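4.3 Failures caused by the wrist connector

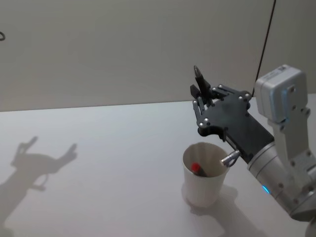 Most of the failed trials in our study were ordinary missed grasps, where the fingers closed beside the object or let it slip. This section deals with a smaller group that we did not expect and that we consider a safety matter. In these trials the arm hit the cup with a part of the gripper that the planner did not know was there.

The task was to take a slender object out of an upright cup and set it down on the tabletop. We ran 68 trials with the original set-up at the Hakville laboratory. In 14 of them the cup was pushed or tipped before the fingers had touched anything. At first we put this down to calibration error between the wrist camera and the arm. We repeated the calibration twice and the failures kept coming at much the same rate.

Figure 6. Gripper near the cup, with the silver connector and its short cable on the underside of the gripper, close to the wrist.

The cause was found by Hawi Abera, who went through the joint logs and plotted the gripper pose at the moment of first contact. In every one of the 14 trials the wrist was pitched well over and the underside of the gripper was facing the cup. The part that made contact was the cable connector. The collision model we were using came with the Cemden planning software and covered the palm, the fingers, the linkages and the wrist. It left out the connector and the cable. The planner therefore treated that space as free and was quite willing to swing it through the rim of a cup.

The camera bracket on the opposite side of the wrist had been added to the model by hand when we mounted it. We checked it carefully at the time. None of us thought to check the parts that had been on the gripper from the start.

Two things made the fault harder to see. The first is that the contact was light. Our protective stop was set to trigger at 50 newtons, and an empty or nearly empty cup moves long before that. The arm carried on as if nothing had happened, the camera then found the cup in a new place or on its side, and the trial was logged as a perception failure. The second is that straight-down approaches were never affected. With the fingers pointing down, the connector stays above the rim. The trouble came only when the planner chose an angled path, usually on the way back to the waiting pose after a first attempt.

One trial ended with damage. The cup in that case was a heavier one filled with sand, used for the weight tests, and it didn't slide. The connector took the load, the cable pulled partly out of its housing, and the gripper lost communication while the arm was still moving. On losing the signal the fingers stayed where they were, but the arm finished its motion. It travelled for a further 24 centimetres before the operator, Salma Abdel Rahman, pressed the emergency stop. There was no injury. We note that the arm controller and the gripper were separate devices with separate fault handling, and that a fault in one did not halt the other.

We made three changes. The connector and the cable bend were added to the collision model as a single cylinder, with enough margin to cover the movement of the cable. Loss of communication with the gripper now triggers a protective stop of the whole arm. Lastly, the angled return path was replaced by a straight lift to a fixed height, followed by rotation. The last change makes each trial slower, and we would have preferred to avoid it, but cable movement at high pitch angles was difficult to bound with confidence.

After these changes we ran a further 50 trials with the same cups and starting positions. There was no contact between the connector and a cup. Missed grasps continued, as described in Section 4.2, and the changes were not meant to address them.

Ranasinghe describes a similar contact with a hose fitting on a suction tool, where the fitting had also been left out of the tool model. We recommend that the model of any end effector be compared with the assembled hardware, cables included, before the first powered trial. The comparison took us less than an hour once we knew to do it. Trials from before the change have been kept in the data set, and the 14 affected ones have been relabelled as collisions.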